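Search this site Search Go

Bench check: hand-held grippers and the tabletop chores station
Ganholm workshop, Trovulley project
Checked Apr 9, 2025
Items marked OK, WATCH or FIX. Comments follow each one, and I have let myself go on a bit where I found something interesting.

1. Work surface
Table steady, no rocking when leaned on -- OK
Board flat to the table, corners down -- OK
Surface wiped, no tape residue -- WATCH
Comment: There was a sticky patch near one corner of the board in March and it spoiled a whole morning of sliding tasks. It came off with warm water and a lot of rubbing. Please don't use the orange cleaner, it leaves a film.

2. Grippers
Jaws open and close over the full travel -- OK on both
No play at the jaw pivot -- OK left, WATCH right
Screws tight, no cracks in the body -- OK
Comment: The right one has a little sideways give that you only feel with the jaw half shut. It passes, but I'd like it looked at before the next long run. We log 700 grasps between full inspections and this one is well into that. The Godudix sheet allows up to 3000 on the same pads, which strikes me as hopeful for anything with a ribbed surface!

3. Cables at the grippers
Strain relief in place -- OK
Enough slack to reach the far side of the board -- OK
Cable clear of the moving jaw -- OK
Comment: Run the cable back along the forearm and check it again after the first few minutes, when people have settled into how they like to sit. A loop that seems fine at rest can catch on the table edge once you reach across.

4. Floor and walkways
Walkway to the door clear -- OK
Spare leads coiled and off the floor -- FIX
Power strips out of the foot area -- WATCH
Comment: The leads have crept back. I know everyone is busy, and I know they all get used, but a tangle on carpet is the likeliest way for one of us to get hurt in that room. Eight cable hooks are in the drawer under the printer, still in the packet.
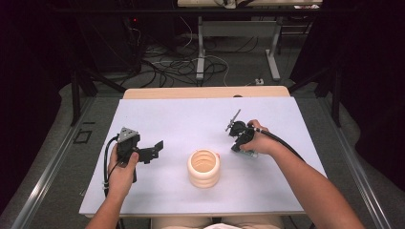

5. Person at the station
Seat height set, elbows free -- OK
Sleeves rolled or tight at the wrist -- OK
Break taken each half hour -- WATCH
Comment: The breaks are slipping. It's absorbing work and you do forget, especially when a task is just starting to go well. Set the kitchen timer and put it where you can hear it.

6. Task objects
No sharp edges or chips -- OK
Nothing small enough to vanish into the rails -- OK
Breakables swapped for plastic where possible -- OK
Comment: Open-topped pots are still my favourite test. Picking one up by the outside is easy enough for a person, but tip it, turn it, steady it with the other hand and set it down without a knock, and you have most of what washing up asks for. The Appiah arm managed 39 clean set-downs in its last set of trials, and I was grinning like a child by the end. A year ago it would have shoved the thing off the table.

7. Are we ready to let the arm do it alone?
Light pick and place, person in the room -- OK
Two-handed turning and pouring -- WATCH
Anything wet, hot or made of glass -- not approved
Comment: I get asked this every time I bring the clipboard round, so it may as well have its own item. Tidying a table, yes, slowly, if you don't mind where the spoons end up. Folding a tea towel, on a good day. Drying a mug and hanging it on a hook, no, and I wouldn't stand a full kettle anywhere near it. In the shop, sorting light parts into trays is close enough that I'd happily see it tried on a quiet afternoon with the stop button in reach. I do think it's coming, and I find it hard to be patient!

8. Emergency stop
Button reachable from the seat -- OK
Tested with arm powered -- OK
Label readable -- FIX
Comment: The label has faded to pale pink. New one to be printed.

Carried over: right gripper pivot, cable hooks, stop button label. Station may be used in the meantime, provided the floor is cleared first.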